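Clearing a gripper overload fault (and not making it worse)

Apr 24, 2022

Quick write-up because I've now explained this three times over chat. Applies to our two-arm setup running the Clireck controller, cabinet and drawer tasks. If you're on the older Trollomine controller the codes are different, don't use this page.

The fault

Arm stops mid-task. Controller shows code 214, amber light. Other arm stops too a second later. Log says "grip effort over limit" and then a pile of follow-on errors, ignore those for now. The first line is the one you want.

What it means: a finger was pulling or pushing on something that wouldn't give. On cabinet doors that's nearly always one of these.

Door has come to the end of its hinge travel and the arm kept going.
Latch hasn't let go.
Finger tip has slipped behind the door edge and is wedged.

What went wrong for us

First one in November was my own fault. Saw 214, hit reset, arm went straight back to finishing its last move with the tip still wedged. Bent the finger, pulled two screws out of the top hinge. The controller does not forget the last target when you reset. I'd assumed it did. So the whole point of the steps below is that reset comes near the end.

Before you touch anything

Press the e-stop. Yes even though it's already stopped. An amber fault is a software hold, the motors are still live and will still move if someone at the desk hits resume.

Tell whoever is at the desk. Out loud.

Keep your hands out from between the finger and the door. There's spring in the whole thing, the door included, and it lets go all at once.

Steps

1. E-stop in. Check the light has gone from amber to red. If it stays amber the e-stop loop is broken, pull the power at the wall and stop there. Don't go on with the rest.

2. Look at where the finger tip is. Grab a photo on your phone, you'll want it for the log.

3. Hold the forearm with one hand, above the wrist. Take the weight. Then press the brake release with the other hand. The arm will sag if you're not holding it – it's heavier than it looks.

4. Back the finger off the way it came in. Along the door, not away from it. If it doesn't slide, move the door a little instead. Never lever the finger against the wood.

5. Let go of the brake release, then the arm. Wait for the clunk.

6. Swing the door by hand, full travel both ways. Check the hinge screws for play. Work the latch a few times. If the door binds anywhere the next run will fault in the same spot.

7. Check the finger tip pad. Torn or lifting, swap it. Spares are in the Zuter case, top tray.

8. On the controller: Motion, Queue, Clear. Do this BEFORE the reset. Screen should say queue empty. If it's greyed out, you're in playback mode, switch to manual first.

9. Everybody clear, e-stop out, reset. Light goes green.

10. Jog to home at the slow setting. Hand on the e-stop the whole way.

If it faults again straight away

Code 214 again at home with nothing touching: the effort sensor has lost its zero. Run Calibrate, Grip, Zero with the fingers open and empty. Takes 42 seconds, don't bump the bench.

Code 121 instead: cable, not the gripper. Something has snagged or been trodden on. Follow it back from the wrist to the wall and reseat the plug at both ends. Cables across the carpet are a trip risk too so put the cover strip back down when your done.

Code 829: call Krishnan support. Don't reset. I don't know what it is either, the manual has a blank row.

Stopping it happening

Drop the grip effort limit for doors. The default is set for lifting and it's way too high for a cabinet hinge. I also teach the open position a bit short of full swing now, haven't had a wedged tip on that task since. Runs a touch slower, fine.

Will add the drawer version when I get a minute.

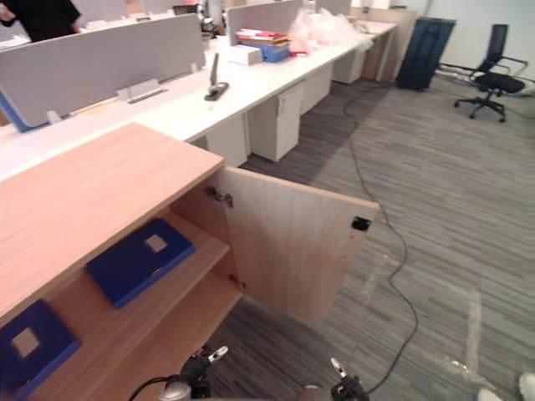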